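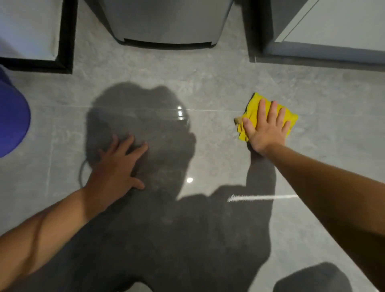 Moving Bottle Kids to a Bucket Feeder

Bottle kids are a delight for a week. After that you are standing in a pen in February with one bottle in each hand, a third clamped between your knees, and a fourth kid chewing on your coat zipper. A bucket feeder with nipples around the side fixes most of it. Getting the kids to agree takes a few days and some spilled milk.

We run dairy goats at Jusdale, outside Clorlow, and have raised kids on buckets long enough to have done it wrong several ways. What follows is the version we've settled on.

When to start

Wait until every kid in the group is taking a full bottle without a fight and coming at you when the gate opens. For ours that means 16 ounces a feeding. A kid that still needs its chin held up isn't ready, and neither is one with a cough or loose manure. Keep that one on the bottle and let it catch up.

Try to group by size. We once put Mathias, who was built like an ottoman by his second week, in with a pair of late triplets. He drank his share and theirs, then lay down on them.

What you need

A bucket with a lid and screw-in nipples, one per kid plus a spare
The same kind of nipple the kids already know, if you can get it to fit
A bracket or a fence hook that holds the bucket at nose height
A bottle brush and a narrow tube brush
Old towels, more than you think

We bought a Wilto feeder secondhand, and it does the job. The tubes are the part that wears out, so look at those before you hand over any money.
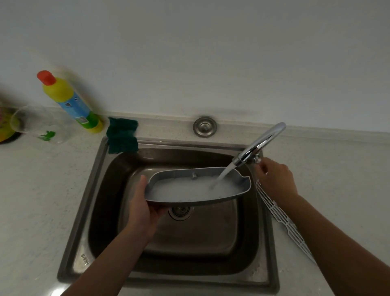

Cleaning is the dull part and the part that keeps you from calling the vet. Rinse everything in lukewarm water first to get the milk off, then wash in hot water with dish soap, then rinse again. Take the nipples off every time. Take the tubes out too, even on nights when you would rather not. Small parts get soaked in whatever shallow container is handy, and when the water has gone as cloudy as it is in that gray tray over the sink, pour it out and go again with fresh. Let everything air dry upside down. A sour smell means there is milk somewhere you haven't looked, usually in the threads.

Day one

Skip nothing and don't feed early. You want them hungry, in the ordinary way of a kid who believes it has never eaten.

Fill the bucket with the same milk at the same temperature they're used to. Hang it so the nipples sit where you'd normally hold the bottle. Squeeze each nipple until milk comes through, because a kid that sucks air three times will write off the whole idea.

Bring them in one at a time. Put a finger in the corner of the mouth, slide the nipple in, and squeeze a little milk onto the tongue. Bold ones latch right away. Others will drink from your finger, your sleeve and the bucket bracket before they consider the nipple.

Give it a few minutes. If a kid hasn't caught on, let it have a bottle afterward, though not so much that it's full. Try again at the next feeding.

Days two and three

Most will have it by now. Đức Tăng, who has the next place down the road and more patience than I do, starts his on a Friday so he has the whole weekend to stand there. I start mine whenever I run out of clean bottles.

Watch bellies, since you can no longer watch bottles. After a feeding the sides should be filled out and level, with no hollow in front of the hip. A kid that looks tight as a drum needs less next time. A kid that wanders off early and stands hunched needs its temperature taken.

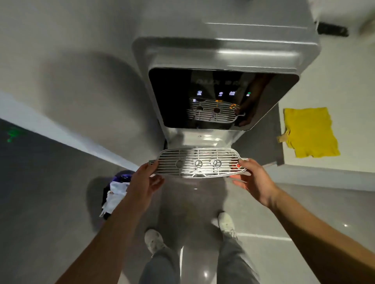

If one won't switch

There's always one. Check that its nipple isn't clogged or stiffer than the rest. Then try feeding it alone at the bucket, with the others shut out and complaining.

Ours last year was a doeling with tag 3765, who would drink only from the nipple closest to the gate. We moved the bucket. She moved to whichever one was closest to the gate. In the end we left that nipple to her.

After they've got it

Keep hay and fresh water in front of them the whole time, and a little starter grain. We cut down to two feedings, then one, and finish up at 12 weeks if they're growing well and eating solid food like they mean it. Taper slowly. The yelling on the first morning without milk carries clear across the valley, and it goes on for most of the week.

Replace nipples when they split or get soft. Check them with your thumb every few days.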